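Reviews › Outerwear › Packable Layers
12 September 2022
By the Trurdale Outfitting Desk

I bought the Findley puffer in June, when it was marked down and I had no earthly use for it, and I have been quietly pleased with myself ever since. It came from Pomerel, took 14 days to arrive and smelled a little of cardboard for the first week (airing it on the porch fixed that).

Warmth first. I wore it on a chilly lake weekend over a thin sweater and was comfortable down to 28 degrees, sitting still with coffee. Walking uphill I had to open it up — it holds heat better than my old Navarro, which I loved dearly and wore until the elbows went.

The fit is roomy through the shoulders and a touch short in back. If you're tall, try the next size up. My sister is borrowing it this week and says the sleeves are perfect on her, so there you go.

It does come out of its sack looking sad. I lay mine flat on the bed, give it a good pat all over and leave it overnight, and by breakfast the quilting has most of its loft back. 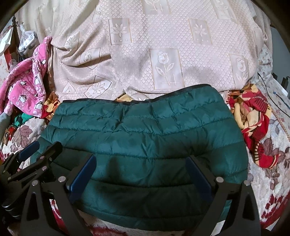
Washing and care

Cold water, gentle cycle, very little soap. Drying took me 22 minutes on low, and then another 29 when I found a damp lump near the collar!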